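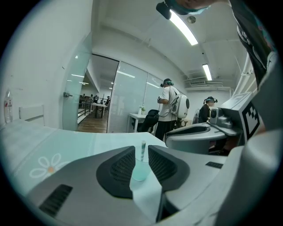 Ticket 2718 - Daily grid won't accept a correct answer, streak reset to zero
Product: Clurnero (crossword app, tablet version)
Status: Resolved, mostly

Hi all, logging this in the open tracker because I've now seen three other solvers grumbling about it in the comments under the puzzle, and I'd rather we had it all in one spot. Apologies in advance for the length, I'm a crossword person, I like a full set of clues!

So I do the Clurnero daily every morning with my first coffee, and have done for a couple of years. In April, right after the update, I filled in the whole grid, checked every crossing twice, and got the dreaded "Something isn't quite right" banner. Fine, I thought, I've got a typo. I went back through the lot. No typo. I used Check Puzzle and it put a red slash through one square only, the third letter of 34-Across.

The clue was "Fish-and-chip shop condiment, with 'malt'" and the answer is VINEGAR. There is no other seven-letter answer. The down clue crossing on that square was "Opposite of 'oui'", NON. So the N is right both ways, and the app is telling me it's wrong. I tried Reveal Square just to see what it wanted and it put in... an N. Then it marked my solve as assisted and wiped my streak, which was sitting at 90. Not happy, Jan.

What I tried, in order:

- Closed the app and reopened it. Same thing.
- Cleared the one square and retyped it. Same thing.
- Cleared the whole grid and did it again from scratch. The red slash moved to a different N, this time the one in 5-Down.
- Opened the same puzzle in the browser on my laptop. Accepted first go, little fanfare and everything.
- Logged out on the tablet, logged back in. Lost my pencil marks, otherwise no change.

The moving N was what got me curious. It wasn't the puzzle file, or the same square would have been wrong each time, and the browser would have knocked it back too. So it had to be something about how I was putting the letters in.

Update, same day, 2 pm

Had a reply from Khôi Vi on the support desk, who was lovely about it and asked which keyboard I use. Good question! I don't use the built-in one because the keys are tiny and I've got thumbs like bread rolls. I've been using the Brurumov keyboard, mainly for the big keys, and I have two languages switched on in it: English and Spanish. I'm learning Spanish, badly, and I use it for messaging my tutor.

You can probably see where this is going, and I'm annoyed that I didn't. If you hold the N key down a fraction too long with Spanish turned on, you get Ñ. Clurnero shows every letter as a plain capital in the grid, so the squiggle gets dropped on the way to the screen, but it was being kept underneath. The checker was comparing my hidden Ñ with its own N and saying no. Every square looked perfect and one of them was a liar.
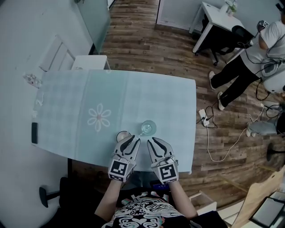
Khôi asked me to test it on an older puzzle, so I pulled up one of the Cestley themed ones from the archive (the one where all the long answers hide a kind of cheese, which took me forever the first time around). I held the N down on purpose in three places. Three red slashes. Then I switched Spanish off, retyped them, and it went through clean. Switched Spanish back on, typed quickly and lightly, also clean. So it's the long press, and nothing to do with the puzzle.

I also had a go with the vowels while I was there. É and Ü both do the same thing. If you're a slow, heavy typist who likes to rest a finger while thinking about whether it's EMU or MOA, you'll hit this sooner or later.

Workaround until the fix

1. In the Brurumov settings, turn off any language other than English while you're solving. Or turn off long-press accents if your version has that. Mine does, it's under Typing, then Extras.
2. If you already have the banner up, use Check Puzzle, NOT Reveal Square. Check doesn't count as assistance in the daily, Reveal does. I learned that one the hard way.
3. Retype the marked square with a quick tap. You don't need to clear the whole grid.

What's still open

Khôi says the next release will strip accents before the answer is compared, so that should cover everyone no matter which keyboard they've got. No date for it yet. I did point out that the D'Amico puzzles sometimes have foreign-language entries where the setter might want the accent to matter, and that's been noted, although I can't say I've ever seen a grid where AÑO and ANO were meant to be told apart. (Setters, please don't take that as a challenge.)

The streak. I asked, very politely, if it could be put back. It has been! The counter on the tablet shows the right number again, but the browser still thinks I'm on 5, so the two aren't talking to each other. I've been told to give the sync a bit longer. If it hasn't sorted itself out after the next release I'll open a separate ticket, as it's a different problem and I don't want to muddy this one.

One more small thing for whoever picks this up: the banner could do with saying how many squares are wrong. "Something isn't quite right" had me doubting a perfectly good answer at 12-Across for some 20 minutes, and I'd had that one cold - it was WOMBAT.

Cheers for the help, Khôi. I'll leave this ticket as resolved, and if anyone gets the same red slash on a different keyboard, pop the keyboard name in a reply so it can be added.

2 replies · 14 people found this helpful · 3 shares

Related tickets
Pencil marks vanish after logging out
Streak differs between tablet and browser
Archive puzzles load with yesterday's clues
Rebus squares only accept the first letter
Timer keeps running when the app is closed

Contact support | Community guidelines | © Clurnero Puzzles | Back to top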